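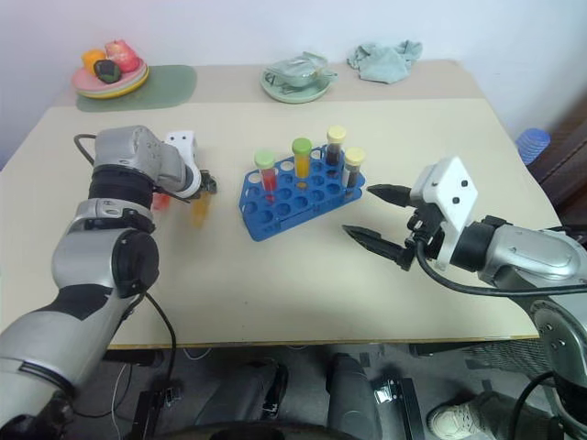
**What determines whether a small firm applies for a regional investment incentive once it knows the incentive exists?**

In the municipality studied, the decision depended mainly on the cost of preparing the application and on whether the firm could identify one office responsible for its file. The value of the grant itself had a weaker influence than the project team had expected.

# Uptake of Investment Incentives Among Small Firms in Roditz

Final project report, Regional Economic Policy
Prepared by Rima Ghanem and Suha Kanaan

## 1. Background

The municipality of Roditz offers three forms of support to firms that commit new capital within its boundaries: a property tax deferral, a matching grant for equipment, and a reduced connection fee for water and power. The program is administered by the Roditz Enterprise Office, with technical review carried out by the regional authority in Sella.

The program was introduced to attract outside investors. Eligibility was later extended to firms already operating in the municipality, but the application form, the supporting documents and the review procedure were left unchanged. This report examines how that procedure is experienced by existing small firms, defined for our purposes as those with fewer than fifty employees.

## 2. Data and method

The municipal business register listed 2471 active firms at the time of the study. Sole traders without premises and firms above the size limit were removed, and a questionnaire was mailed to 500 of the remaining firms, selected at random within each postal district. A reminder was sent in December.

The questionnaire asked whether the respondent knew of the program, whether an application had been started, and whether it had been submitted. Firms that had started but not submitted were asked to state the stage at which they stopped. Respondents could add comments in their own words, and many did so at length.

Interviews were then held with the managers of two local firms. Magnusson is a joinery business that submitted an application for the equipment grant. Gallix is a food packaging supplier that began an application for the tax deferral and withdrew it. Both agreed to be named.

## 3. Findings

### 3.1 Awareness

Awareness of the program was higher than awareness of its individual components. Several respondents knew that "some kind of tax relief" was available but did not know that it was a deferral and that the full amount remained payable. The connection fee reduction was the least recognized of the three measures, although it has the shortest form.

### 3.2 Cost of application

The equipment grant requires a cash flow projection, two supplier quotations and a statement signed by an accountant. Firms without in-house accounting staff must pay for the last of these. Magnusson reported a fee of $515 for the signed statement, which the program does not reimburse. The manager described the sum as tolerable for a large purchase and difficult to justify for a single machine.

### 3.3 Division of responsibility

Applications are lodged in Roditz and reviewed in Sella. Neither office issues a file number that the other recognizes. Gallix was asked twice for the same lease document, once by each office, and withdrew its application when a third request arrived during its busiest season. The written comments described similar experiences, particularly among firms in leased premises.

### 3.4 Size of benefit

Respondents who had completed an application did not generally rank the value of the benefit as their main reason for doing so. Prior contact with a named officer was mentioned more often.

## 4. Limitations

Firms with strong opinions about the program may have been more likely to reply. The two interviews were chosen for contrast and cannot be treated as representative. We were not given access to rejected applications, and therefore cannot comment on the quality of the review itself.

## 5. Recommendations

1. A single file number should be issued on receipt and used by both offices.
2. The accountant's statement should be waived for equipment grants below a threshold to be set by the municipality.
3. The word "deferral" should replace "relief" in all printed material concerning property tax.
4. The connection fee reduction should be offered automatically at the time a firm requests a new connection.

The first and third measures could be adopted by administrative decision. The second requires an amendment to the program bylaw. The fourth would depend on an agreement with the utility, whose position was not sought for this project.

## Acknowledgements

The authors thank the managers of Magnusson and Gallix for their time, and the staff of the Roditz Enterprise Office for providing the register extract and blank copies of the current forms.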